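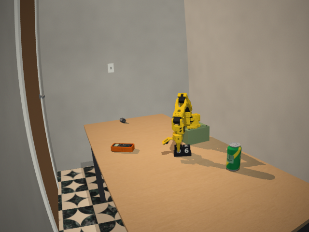 Slide 1: Simulated bench, yellow arm folded over the table

Good afternoon. I'm Mulugeta Zeleke and I look after the teaching sessions at Grevia. Today is about how we show an arm a task by remote control, and what we got wrong early on.

(Pause. Check the people at the back can hear.)

Everything in the Wudby project starts in simulation. The operator holds a small hand controller, the arm on screen copies it, and we record the joint angles as they go. One recording is one demonstration. We collected 113 of them for the first task and kept 70.

Why throw so many away? Mostly hesitation. People stop above the object to think, and the arm learns to stop there too.

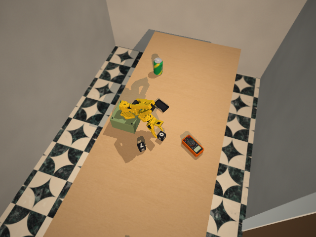

So we changed the instructions. Look first, then move, and don't correct a bad approach halfway down - back off and start again. New operators now get 45 minutes of practice before we save anything.

(Skip this part if running late.)

We also tried guiding a real arm by hand at the Gidden site. It feels more natural and people pick it up quickly. The trouble is that your own hand ends up in the camera view, so we went back to remote control for anything that learns from pictures.

Next slide is the Sivakumar results table. Read out the top row only, then take questions.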